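Un mois sans supermarché (ou presque)

23 novembre 2023

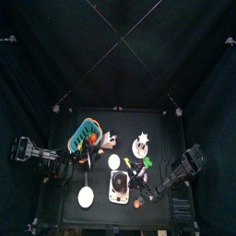 Une orange bien ronde dans un panier bleu-vert à bord orange.

Bon, je vous avais promis un bilan et je traîne depuis dix jours, alors je m'y mets, avec un thé et le chat sur les genoux. Le principe était simple : plus de supermarché pendant un mois, seulement le marché, l'épicerie Paiva en bas de chez moi et la petite coopérative Lamuvness, de l'autre côté du canal. Budget nourriture : 200 euros pour moi toute seule. J'ai fini à 200 pile, mais en trichant un peu (j'y reviens).

La première semaine, catastrophe ! J'ai acheté comme si je recevais douze personnes. Des blettes, un potimarron énorme, trois sortes de poires, et du fromage, beaucoup trop de fromage. Le mercredi soir je mangeais de la soupe, le jeudi de la soupe, le vendredi j'ai craqué pour une pizza. Voilà pour la triche, la pizza n'est pas dans le budget.

Ensuite j'ai pris le coup. Je fais ma liste la veille, je pars avec un seul panier et quand il est plein je rentre. Ça paraît bête mais ça change tout, surtout sur les agrumes, que j'achetais par filets entiers et que je retrouvais tout mous derrière la corbeille à pain. Maintenant je les prends à la pièce et je choisis les plus lourds.

Côté Lamuvness, j'aime beaucoup le vrac, un peu moins les horaires (fermé le lundi, fermé à l'heure du déjeuner, fermé pour inventaire...). Les lentilles sont très bonnes, le café est cher. Chez Paiva c'est l'inverse, c'est ouvert tout le temps et je ressors toujours avec un paquet de biscuits que je n'avais pas prévu.

Ce qui m'a manqué ? Les yaourts de ma marque habituelle, et le papier cuisson, que je n'ai trouvé nulle part. J'ai fini par en emprunter à ma voisine contre un bocal de compote, je crois qu'elle y a gagné.

Je continue en décembre, en version souple : un passage au supermarché toutes les deux semaines pour les trucs lourds et la litière. Et si quelqu'un a une recette de blettes qui ne soit pas un gratin, les commentaires sont ouverts, il m'en reste une botte entière au frigo !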